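Unternehmen > Über uns > Arbeitsweise

Oktober, Redaktion Kultley

Über Kultley

Kultley bringt Robotern Handgriffe bei. Wir schreiben dafür keine Bewegungsprogramme Zeile für Zeile, unsere Leute führen die Aufgabe vor, entweder direkt am Arm oder über eine Fernsteuerung. Aus den Aufzeichnungen entsteht ein Modell, das der Kunde auf seiner eigenen Anlage betreibt. Unsere Auftraggeber sind überwiegend kleine und mittlere Betriebe aus Montage, Instandhaltung und Versand, dazu einige Berufsschulen.

Angefangen haben wir in einem Nebenraum einer Schlosserei, mit einem einzigen Arm und einem Gestell aus Aluprofilen. Heute arbeiten wir auf 300 Quadratmetern mit 4 Vorführplätzen. Zwei davon sind fest für Kundenprojekte belegt, an den anderen entstehen eigene Datensätze und es wird geschult. Der Empfang liegt im Erdgeschoss, die Vorführplätze sind über den Hof zu erreichen.

Was wir machen

Ein Projekt beginnt bei uns mit der Aufgabe selbst. Wir sehen uns an, wie sie heute von Hand erledigt wird, welche Teile vorkommen und wo es regelmäßig hakt. Danach legen wir mit dem Kunden fest, was eine gültige Vorführung ist: Anfangslage, Endlage, erlaubte Zwischenschritte, Abbruch. Dieses Blatt umfasst selten mehr als 2 Seiten und hängt während der ganzen Aufnahmezeit am Platz.

Für Arbeiten mit Kraft, etwa Einpressen oder das Lösen einer Klemme, führen wir den Arm von Hand. Der Bediener spürt dabei den Widerstand des Werkstücks und bremst von selbst an der richtigen Stelle ab. Für Greif- und Ablageaufgaben nehmen wir meist die Fernsteuerung. Sie ermüdet weniger, und die Hände des Bedieners sind nicht im Kamerabild.

Die Steuersoftware heißt Isullow und ist eine Eigenentwicklung. Sie zeichnet Gelenkstellungen, Greiferöffnung und Kamerabilder mit gemeinsamer Zeitbasis auf. Eine Vorführung lässt sich direkt nach der Aufnahme abspielen und verwerfen. Verworfene Aufnahmen werden nicht gelöscht, sie wandern in einen eigenen Ordner und werden später zum Teil für die Fehlererkennung verwendet.

Jender und Từ

Jender ist unser Leitgerät für die Fernsteuerung, ein verkleinerter Arm mit Griffstück, der auf der Tischkante verschraubt wird. Der große Arm folgt seinen Bewegungen. Wir bauen Jender in kleiner Stückzahl selbst und geben ihn auch an Kunden ab, die ihre Daten im eigenen Haus aufnehmen wollen. Linkshänder bekommen das Griffstück gespiegelt.

Từ ist unser Partnerbüro für die Beschriftung der Aufnahmen. Die Kollegen dort teilen jede Vorführung in Abschnitte ein und benennen sie nach einer Liste, die wir gemeinsam pflegen. Strittige Fälle gehen an uns zurück und werden am Vorführplatz nachgestellt.

Wer bei uns vorführt

Unsere Bediener kommen aus sehr verschiedenen Berufen, darunter Mechatronik, Feinoptik, Schneiderei und Lagerlogistik. Programmierkenntnisse sind keine Voraussetzung. Wichtiger sind eine ruhige Hand und die Bereitschaft, denselben Griff viele Male sauber zu wiederholen. Wer neu anfängt, übt zunächst mit Holzklötzen und Steckbrettern und wechselt dann an eine echte Aufgabe. Eine Schicht an der Fernsteuerung dauert bei uns höchstens einen halben Tag, den Rest der Arbeitszeit füllen Prüfung, Rüsten und Dokumentation.

Für einen einfachen Greifvorgang nehmen wir etwa 99 Vorführungen auf, bevor das erste Modell gerechnet wird. Bei wechselnder Lage der Teile oder bei spiegelnden Oberflächen werden es deutlich mehr.

Werkzeug und Werkzeugkoffer

Ein Schwerpunkt unserer eigenen Datensätze ist der Umgang mit Handwerkzeug. Der Roboter soll ein Werkzeug aus seinem Fach nehmen, es sicher halten und wieder richtig einlegen. Die Formfächer der Koffer verzeihen wenig, und dunkles Werkzeug auf dunklem Kunststoff ist für Kameras schwierig. Wir achten deshalb auf gleichmäßiges Licht und nehmen aus mehreren Blickrichtungen auf, auch direkt am Greifer. Beim Schraubendreher fassen die beiden Finger am Griff an, die Klinge bleibt frei. 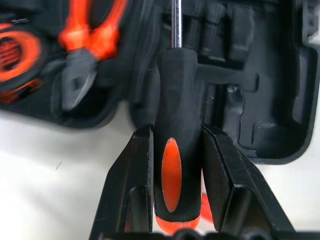 Besuch und Kontakt

Schulklassen und Betriebe können unsere Vorführplätze nach Anmeldung besichtigen. Einmal im Monat öffnen wir außerdem an einem Samstag, dann kann jeder selbst an Jender Platz nehmen. Anfragen zu Projekten richten Sie bitte mit einer kurzen Beschreibung der Aufgabe an das Büro. Muster der Teile brauchen wir erst nach dem ersten Gespräch.

Weitere Beiträge

Isullow: Aufnahmen prüfen und aussortieren
Jender auf der Tischkante montieren
Handführung oder Fernsteuerung? Hinweise zur Auswahl
Offene Stellen am Vorführplatz
Zusammenarbeit mit Từ bei der Beschriftung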